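TALK NOTES, two arms and a bench. Shed night, June. Keep it under 30 min!!

Hi, thanks to Rocío for the projector. Quick intro, skip bio.

Bench first. Kraft paper, blue painter's tape, marked out in cells. Cheap. Redo it when it gets ratty. Left arm on the cup, right arm on the ball. Say: both run off one script, Hilow, my own, ugly, nearly 1000 lines.

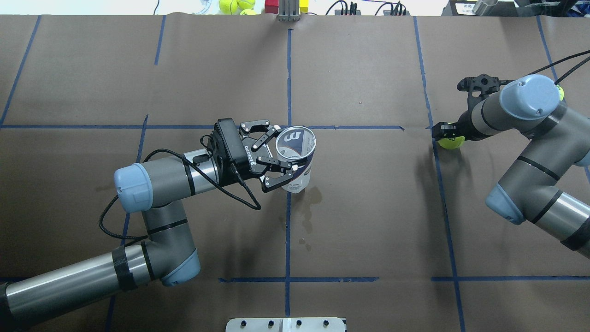 Digby Hapeta reckons one script is asking for trouble and each arm should get its own, with a stop signal between. Fair. Come back to this at the end.

Tape = my calibration. Wrist view, find a crossing, work out the offset. Lines needn't be square, just needs to know where they cross. Took 3 goes to get the colour threshhold right.

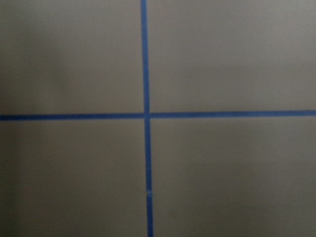
Photo: Hilow build log

Grippers. Approach slow, fingers open, stop short, check, then close. DON'T skip the check. Mention the 200 ms delay I added. 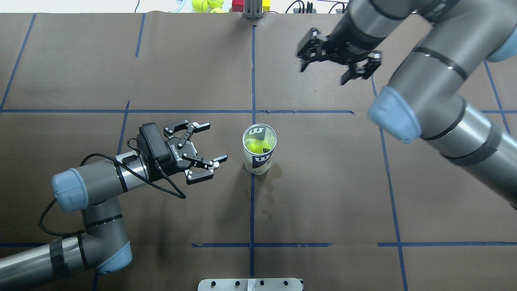

Both grippers open, can upright with a ball in it.

Handover is the hard bit. Can on its side is a differnt grasp altogether, so separate routine for that

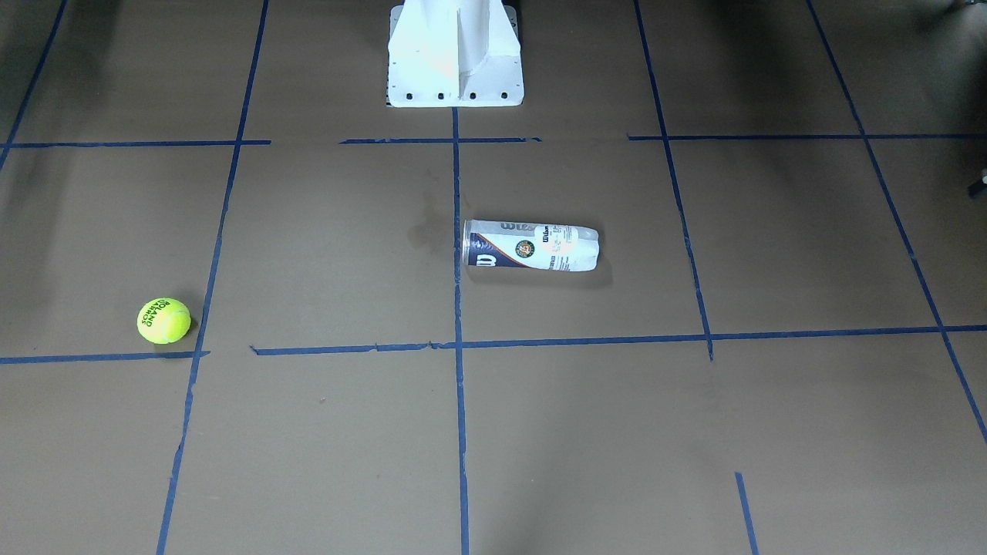 and it's still the one I trust least. Wants a better angle guess. Ask the room, someone's bound to have done it.

Then Digby's two-script idea, questions, pack up by 9.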